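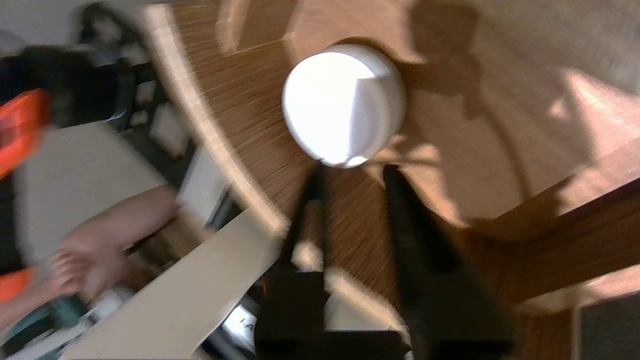 Round side table

A round side table is a small table with a circular top, used beside a sofa, bed or armchair, or on its own in a corner. It is one of the most adaptable pieces of household furniture, and a delight to live with — there are no sharp corners to catch a hip, and it can be approached from any direction.

Top and grain

Wooden tops show their grain wonderfully well on a round surface, where the lines run out to a curved rim. Streaks that look dark from one side can turn pale under a strong light. A single white bowl or lidded pot is a classic companion for brown wood.

Placing

Corners suit round tables nicely, and the curve leaves a handy space behind for sockets and leads. The Mirberg style, popular in small flats, stands some 30 cm clear of the wall, while the Grusberg style is pushed in until the rim almost touches.
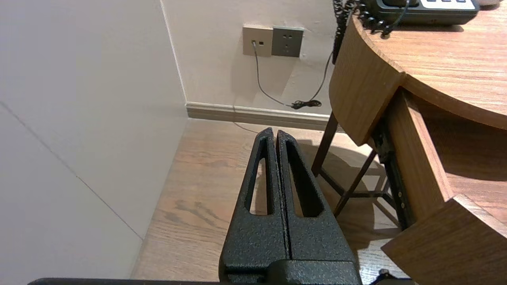

What is the best way to keep cables tidy near a side table?

Gather the spare length into one loose coil, fasten it with a soft tie and rest it against the skirting board, away from feet and table legs.

Care

Dust along the grain with a dry cloth. Oiled tops like a thin fresh coat every June — a lovely job, and the colour deepens beautifully!

See also: Naster stool; Robles tray table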